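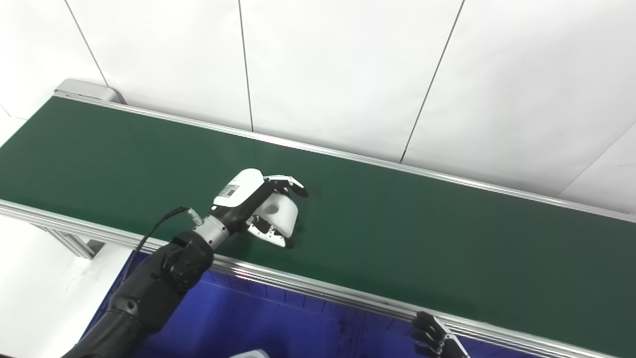
Green belt and paneled wall, Dorkdale parts room

Home | Diary | Sites | Notices | Contact

Tuesday, June 22, 2021
By Reda Soliman, Site Records, Dorkdale

The morning was given over to the parts room. Access was arranged for eight o'clock and the door was opened at twenty past, the key having been signed out to the paint store overnight. The key register has been corrected, and a second hook is to be fitted next to the first.

The wall panels were washed down before any other work began. They had last been washed in December, according to the cleaning sheet, although the initials beside that entry could not be read. Plain water and a soft cloth were used. The seams between the panels take longer than the panels themselves and should be given their own line on the sheet. One cloth was left behind the supply cupboard and recovered after lunch.

The belt was wiped by hand along its full length, followed by the rails. The grooves in the near rail hold dust in a way the smooth surfaces do not, and a brush narrow enough to enter them was found only in the drawer at Ferrand, from which it has been borrowed until Friday. The width of that brush is now noted inside the cupboard door. It is requested that the wide brush not be used on the rails again, as its bristles shed.

A delivery from Hondport was received at ten. The delivery note gave 238 white parts and the check at the counter agreed with it. They had been packed in paper, which was an improvement on the previous delivery, when the loose fill found its way into every corner of the room. The paper has been flattened and kept. Of the total, 83 are reserved for the Zultodetti order and have been entered under that name, with the remainder going to general stock. The driver asked whether the empty cartons could go back with him and was told that they could, subject to a signature, which he gave on the wrong line.

There was some discussion before noon of the word "bin." The stock sheet uses it for a shelf position, the floor staff use it for the container, and the cleaning sheet uses it for refuse. It was agreed that "bin" will mean the container and that shelf positions will be called positions. The refuse question was left open. 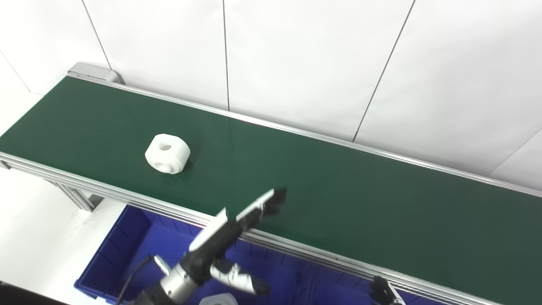 The written procedure for handling returned parts was read through in the afternoon and found to be out of date. It still refers to a trolley that left the site with the old benches, and it gives no instruction at all for parts waiting to be looked at. The revised wording directs that a part be set on the belt with its small hole facing up, as with the white one left of center here, so that the round recess in the side can be looked at without turning the piece over. The blue bin stays in front of the near rail, partly beneath the conveyor, and the procedure now names it by color. A paragraph on gloves was moved to the front page. The old version has been marked as withdrawn and placed in the folder, where two earlier withdrawn versions were also found.

Labels were printed for the stock shelves. The first sheet of 34 came out with the site name spelled "Dorkdall" and was discarded. The second sheet was correct but printed slightly low, and has been accepted. The label roll should last for around 200 more at the present size.

A request was received from Ferrand for the loan of the stepladder. It was granted for Thursday, against the return of the floor mat borrowed in the spring. Ferrand disputes the mat. The loan book supports Dorkdale, but the page is loose and the matter has not been pressed.

The floor was swept at four and the supply cupboard locked at a quarter past. Outstanding at close: the second key hook, the wording for refuse, and a reply to Hondport confirming that paper packing is preferred for future deliveries. The reply has been drafted and will be sent in the morning once the delivery note has been copied.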